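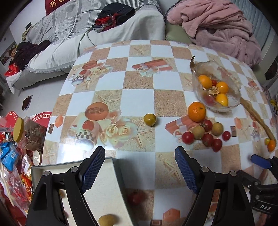
Workshop tips, gripper club — kitchen table edition

Quick notes for anybody doing the fruit sorting project at home. Nelu asked me to type these up before the March meet, so no editing, sorry.

Tablecloth
Wipe-clean cloth. Checks are fine, prints are fine. Smooth it flat first and pull the corners. A wrinkle will send a cherry tomato right off the table, and you will step on it.
Juice comes off with dish soap and warm water. Don't scrub the printed parts with the green side of the sponge. Ask my mother.

Which fruit
Cherry tomatoes, the firm ones. Soft ones split at the stem end on the second or third squeeze.
Longans — best thing we tried. Dry skin, good grip, they survive a drop. Buy them loose if you can, otherwise snip the stems short with kitchen scissors, dont pull, pulling tears the skin and then they go sticky.
Mandarins for practicing a wide opening. Peel should be tight. If it's puffy the jaws sink in and you learn nothing.
Physalis, leave the husk on. Harder than it looks. Save it for week two.
No grapes. Yaroslav tried grapes.

Wash everything and dry it all the way, towel and then ten minutes on a rack. Water on the pads and you're chasing fruit all afternoon.

Bowls and spoons
Glass bowl with a wide mouth. Stick a damp folded dishcloth under it if it slides. A long spoon is a good second task once fruit gets boring: pick up by the handle, lay it down, pick up again. Grab near the balance point. Find the balance point on your finger first, takes two seconds.

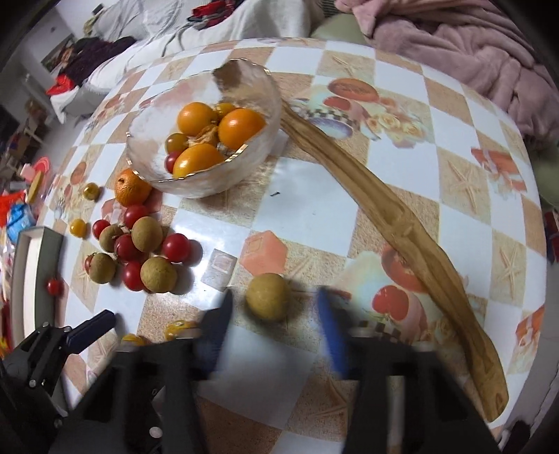 Leave space between the pieces when you're starting out. Two finger widths. Pile them up later when your hand knows the motion. Come in from the side with the jaws already open, stop, then close. Beginners close while they're still moving and knock it away every time.

Squeeze slow. Say "one, two" out loud if you have to. Nelu still does it.

Pads
Clean them at the end of every session, not the next morning. Damp cloth, drop of soap, old toothbrush for the texture. Air dry.
Tomato juice left overnight gets tacky and picks up lint. Rubbing alcohol gets rid of it but keep it off the glue line.
Check the pivot screws while you're there. Snug, no more. Over-tighten and the trigger drags.

Keeping a log
Paper taped to the wall works better than the spreadsheet. One line per try: what fruit, picked or dropped, where it ended up. Pencil.
Our two teams logged 510 tries between them by February 10, 2023. Yaroslav Kravets has 158 of those by himself, he has more patience than the rest of us put together. Datari team had 34 drops, Zireo team won't say.
If you forget to write one down just leave it out. Do not guess, Nelu Lungu goes thru the sheets and he can tell.

Before you start
Phones off the table. Slippers, toys, laundry — whatever's underfoot, push it back far enough to walk all the way round.
Lamp on the side opposite your gripping hand or you'll be working in your own shadow.
Sleeves up.

After
Anything that's been dropped or squeezed goes in a seperate bowl. Bruised tomatoes go in a pan with garlic and oil that same night, ten minutes, fine on toast. Longans, crack the shell and look, if the flesh is clear and firm eat it. Toss whatever has split.
Shake the cloth outside.

Spare pads are in the Tikkanen box on the bottom shelf, take one pair and sign for it. Next practice is at the Ellis room, bring your own bowl, and a towel.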